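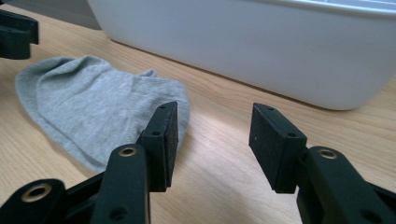
**ronness_k** (opening post)

I would like to ask opinions about a small result, and I hope I explain it clearly, because English is my third language. We are collecting demonstrations with two hand-held grippers, and afterwards we train a policy only from the cameras on the grippers, with no recording of joint angles from a robot arm. The task is simple to say: take a grey sock from the table and place it in one compartment of a white organizer. A knit sock lying flat like this one offers very little height for the pads, so the fingers have to come down almost to the wood before they close. My question is about this moment. In our first set of 108 demonstrations, the operators closed the fingers wherever they liked. In the second set, also 108, I asked them to pinch always near the cuff. The policy from the second set failed more often on new sock positions. I expected the opposite, and I would like to understand why.

Training was the same for both sets: the same network, the same number of steps, 24 test trials each. The code is our fork of Letamport, with nothing changed in the loss.

**sirnska**

Did you change the operators between the sets? If the second set was collected by one careful person and the first by 3 different people, you are comparing people and not grasp rules. I have made this mistake myself and it cost me most of March.

**ronness_k**

It was the same people, in the same order. But it is a fair question, and I did not write it in my post. I have also checked the length of the episodes. The second set is slower, because the operator stops above the sock to look for the cuff. Maybe the pause is the problem.

The placing part does not worry me so much. When the sock is already between the pads, both policies find the correct compartment in most of the trials. The errors come nearly all from the pick.
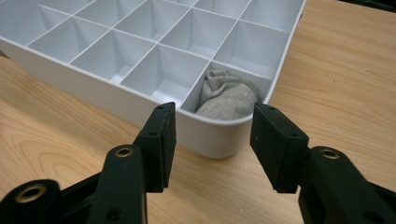
**tuhiwai_lab**

I would bet on the pause. If the policy sees only a short history, then the frames during a pause look all alike, and the label is "stay where you are" for most of them and "go down" for one. The network learns to stay. Cut the idle frames before training and run your 24 trials again. You do not need to collect anything new for this.

**sirnska**

I do not agree that it is only the pause. A fixed rule also removes variety. With free grasping the policy sees the fingers arrive from many sides, and it learns what to do when the approach is a little bit wrong. With the cuff rule it sees one clean path and has no idea how to recover. Trimming the idle frames will not bring that back.

**tuhiwai_lab**

Possible, but it is testable. If trimming brings the second set up to the level of the first, your explanation is not needed. If it does not, I will say you were right.

**ronness_k**

Thank you both. I did the trimming last night. I removed every stretch where the gripper moved less than a small threshold, but I kept the frames where the fingers open or close. The second set became better, but it still does not reach the first one. So it seems each of you has a part of the answer. I must say also that 24 trials is not a big number, and I would not defend this difference in front of a strict reviewer.

For completeness I describe the set-up, as somebody asked me in a private message. The operator holds one gripper in each hand. For this task the right one does the work at the tray and the left one can rest near the front of the table. We still record both, so that all our tasks have the same format.

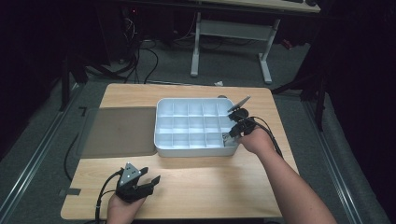 The view from the head is recorded too, but it was not given to the policy in these two sets. I want to keep the input to the gripper cameras only, as the head view will not exist when we move to the arms. We use it for checking, for example when the tracking of one gripper jumps and we need to decide if the episode can be saved.

**sirnska**

Are you sure that you want the idle left gripper in the data? With us it was a source of noise. The policy started to move the resting hand for no reason, and we finally masked its actions for all one-handed tasks.

**ronness_k**

I have seen small movements of the left side in the tests, yes. I believed it was the calibration. I will try the masking.

**tuhiwai_lab**

Please change one thing at a time, or we will be here again with the same argument. My order would be: mask first with the first set only, then collect a mixed set, half free and half with the cuff rule, idle frames removed in both.

**ronness_k**

Agreed about the order. For the mixed set I plan 200 demonstrations, and I will ask the operators to vary the approach direction on purpose, so that sirnska's idea is tested properly. I will post the failures separately for pick and place, and not only the total.

**sirnska**

Good. Post the trimming threshold also, please. "Small" can mean anything.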